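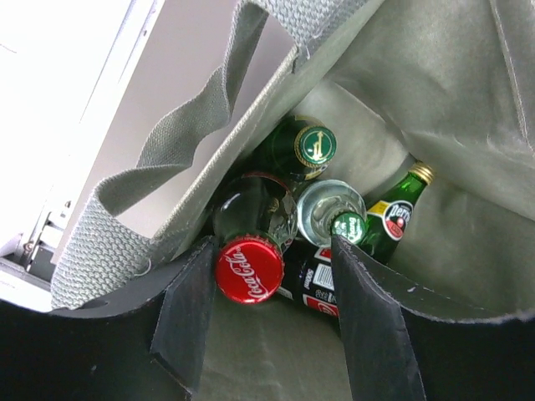 I've been through so many grocery totes that I had stopped expecting much from them. The thin ones from the checkout lane stretch until your milk is bumping along at knee level, and the pretty canvas one I got two years back went through the wash once and came out shaped like a pillowcase for a doll. So when I ordered the Clunholm felt tote from Traditz in January I figured I'd get a season out of it, and if the handles held I'd be happy.

Well, the handles held! They're a wide woven strap, a lighter gray than the bag, and they're my favorite part of the whole thing. Skinny handles kill my fingers (I walk home from the store, 11 blocks, one of them a pretty mean hill) and these spread the weight out so much better. My one gripe is that they're floppy. They twist over on themselves like ribbon when you set the bag down and then one of them falls across the opening right when you're trying to put something in. I've gotten in the habit of flipping them to the outside first.

The color is listed as "Slate" but it's a gray with some green in it. I like it. If you're trying to match a true gray coat you may not.

Mostly I use mine for drinks. I'm the one who brings the drinks to everything, and a few bottles sitting together in the bottom of this bag ride really nicely. The felt is soft and has some grip to it, so a glass Coke bottle stays standing up where I put it instead of rolling over and clanking against its neighbors all the way there. There's still some clinking if you swing the bag, and there are no dividers, so I wouldn't send wine glasses in it. For soda, juice, water, that kind of thing, it's great. The top opens up wide too, and I can look straight down in and see what I've got.

Now for the stuff I don't love. The felt sheds. Mine started getting little loose fibers along the seam after maybe a month, mostly where the side folds in, and I trim them with nail scissors when I think of it. The seam itself is fine, it just looks a bit hairy. The sides also crease and slump when the bag isn't full, so if you wanted a stiff one that stands open on the counter by itself, look at the Kirnska, which has some kind of board in the base. My sister has that one and I tried it for a week. It stands up beautifully, but it's heavy before you put a thing in it and it will not fold flat for anything.

Care is spot clean only. I had a juice leak in March and cold water with a drop of dish soap took it out, but the felt took 13 hours to dry over the shower rod, so don't do it the morning you need it.

I bought mine at full price and I'd pay it again. Four stars — the fifth one went out with the lint.

Updated May 12, 2018: still going, no rips, and I've ordered a second one for the car.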